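Search this blog Enter keywords

2 min read

I have been waiting for September since last winter, because September is when the old coastal battery at Gallivier opens its lower tunnels. I finally went, and oh, it was worth the wait!

The battery was built to cover the harbor mouth, with two gun positions up top and the magazines dug well underneath. Our guide, Apostolos Athanasiadis, took us down the shell hoist stairs with one lamp between the lot of us, and he knows every bolt of the place.

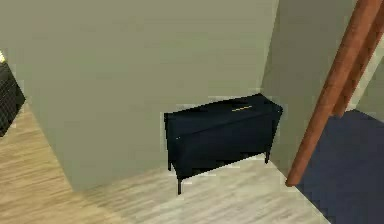

Betent Coastal Defense History Club, Fortifications Section

What I loved most was the plotting room. The range tables are still there (copies, but good ones), and Apostolos showed us how a crew worked out a firing solution by hand, with one man reading bearings down a voice pipe and another sliding a brass rule across the chart. I had a go and missed my pretend ship by almost 1000 yards. Second try, I was much closer, and yes, I cheered out loud. 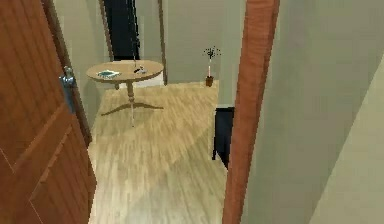
After that came the fire control tower, 60 steps up a spiral stair, and the wind at the top nearly took my hat. You can see clear across to Brileo Point, where the searchlights used to be, and the whole layout suddenly makes sense.

I'm already reading up on the Cropper mounting, the swinging carriage they tested here and then dropped. If anyone has drawings of it, please, please leave a comment!

1054 shares 2 comments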